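3.2 Coolant top-ups in the Tremell vans

I'll admit I expected this bit of the study to be dull, and then the June readings came in.
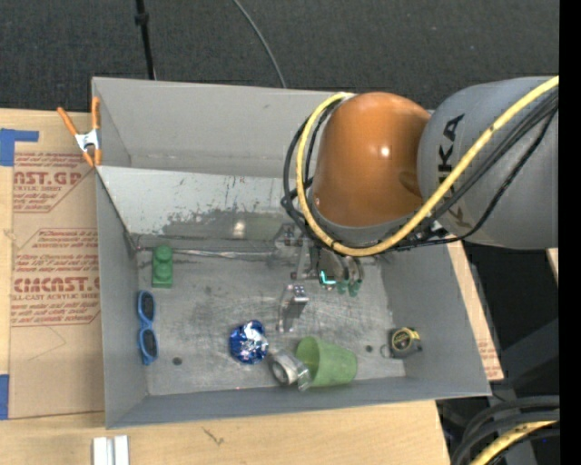 Rohani Rahman and I had asked 32 drivers to check the expansion tank every Wednesday, engine cold, and write down the level. Two of them never opened the bonnet (fair enough!), so I've left them out of Table 2. The rest topped up with up to 90 ml a month, mostly in the older vans.

Figure 2. Bin and robot arm with gripper.

I'd blame the hose clips before the radiator cap, but we haven't pressure-tested either yet.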